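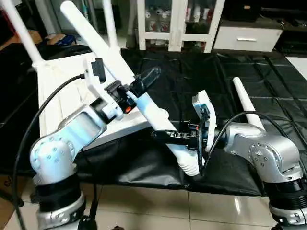 Minthorpe Makes Peace With the Four-Legged Stool

MINTHORPE, August 3, 2018. The stool is not a complicated object. It has a seat and it has legs, and for most of history that was considered enough information. The Havness Community Workshop has nevertheless set aside an entire evening for it, and all 24 places were gone before lunch on the day sign-up opened.

The class is called Sit Down First, and it covers the white flat-pack stool that has crept into half the kitchens, dorm rooms and dentists' waiting areas in town. Students learn to put one together, take it apart again, and stop it from rocking, a subject on which feelings in Minthorpe run surprisingly high.

Đạt Hầu, who has taught furniture repair at the workshop since January, wants every stool upside down before anybody touches a leg. Seat flat on the table, something smooth underneath, feet in the air. A plastic sheet will do fine. He has strong opinions about people who build a stool right side up on a carpet, and he shares them at the start of each session and again after the break.

"You are fighting gravity for no prize," he told the last group. One man wrote this down.

From there it goes slowly. Each leg goes in partway, then all four get their final turn. Hầu makes his students hold the leg in two places, one hand near the foot and one farther along, and stop when it stops. Most of the sad stools that come through the workshop door, he says, were killed by enthusiasm.

Then the foot caps. The caps are the least admired part of any stool and the first to go missing, usually under a refrigerator. The workshop keeps a coffee can of spares at the front desk and will sell you one for a quarter. A stool short one cap will tip toward that corner forever, and its owner will blame the floor.

The floor does get its turn. The last part of the class is held on tile, and students walk their finished stools from spot to spot looking for a wobble. If the wobble follows the stool, it's a leg. If it stays behind, it's a grout line, and the student may go home.

Not everyone is won over. Đào, the noodle shop on Daltier Street, sent two of its staff in the spring and still keeps a folded menu under the stool by the window. The owner says customers have gotten used to it.

The next session runs 18 dollars, stool not included. Bring your own, assembled or otherwise, along with any leftover hardware you've been keeping in a drawer. Doors open at 6:30 p.m. at the Havness building, side entrance. There will be chairs to sit on while you wait.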